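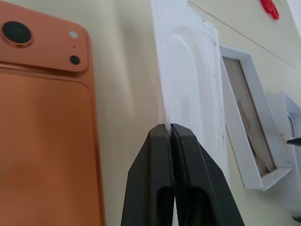 Le plateau de calage Ponduvico sert au rangement et à l'expédition des téléphones et de leurs accessoires de protection. Il est vendu par Plusley aux ateliers de réparation, aux reconditionneurs et aux boutiques qui préparent elles-mêmes leurs coffrets. La pièce est moulée en plastique blanc à paroi mince, avec un grand logement rectangulaire aux angles arrondis qui reprend le contour d'un dos de téléphone. Le logement ne serre pas l'appareil, il l'empêche de glisser. Sur le blanc, les traces grises et les petits points sombres se voient vite, en particulier près des bords : pour un coffret destiné à la vente, prévoir des gants propres et un contrôle avant fermeture. Pour le stockage en atelier, un chiffon doux à peine humide suffit. Ne pas employer d'acétone.

Deux profondeurs de logement sont au catalogue. Le modèle bas convient à un téléphone nu, le modèle haut à un téléphone déjà placé dans sa coque. Le bloc des appareils photo est à vérifier dans les deux cas – s'il est très saillant, demander le modèle haut même sans coque. Nous envoyons un échantillon de chaque sur demande, port à la charge du client.

Conditionnement
Carton de 333 plateaux emboîtés, poids du carton vide : 690 g
Commande minimale pour un marquage au nom du client : 2000 pièces
Coloris : blanc uniquement
Les plateaux ne sont pas vendus à l'unité, hors échantillons.

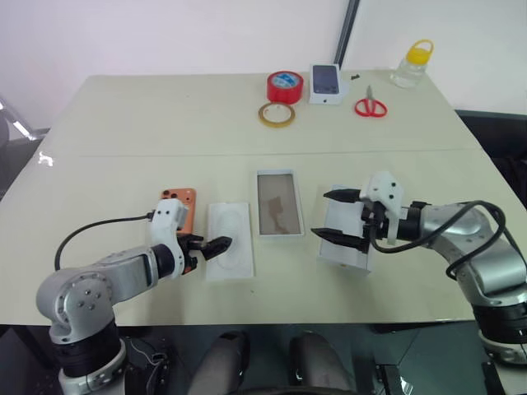
Page modifiée le 12 mai 2022

Préparation des coffrets

Le plateau peut être livré seul ou avec les autres éléments de la gamme. Pour un assortiment complet, disposer les éléments en ligne sur une table claire et dégagée : la coque debout, le dos tourné vers soi, puis le plateau blanc posé à plat, puis le verre de protection transparent dans son cadre blanc rectangulaire. Le verre reste dans son cadre jusqu'à la mise en coffret. On le saisit par le cadre, sans poser les doigts sur la surface.

La coque se contrôle en premier. Regarder les découpes rondes des appareils photo et le pourtour, puis essayer la coque sur l'appareil. Les coques orange de la série Rajan prennent les rayures fines sur le dos ; les séparer par une feuille de papier de soie si elles voyagent sans coffret.

Le cadre du verre n'est pas compatible avec les anciens coffrets Drindinard, dont le fond est plus étroit. Les clients qui ont encore du stock de ces coffrets peuvent commander le verre en pochette, même référence suivie de la lettre P. Le prix est identique.

Stockage à plat, à l'abri du soleil direct. Ne pas empiler d'autres cartons sur un carton entamé – les plateaux du dessus se voilent et le couvercle du coffret ferme mal.

Échantillons et devis : Josée Desjardins. Réclamations et retours : Anitha Amin, en joignant le numéro porté sur le côté du carton. Les retours de cartons ouverts sont acceptés jusqu'à fin juin pour les commandes de printemps.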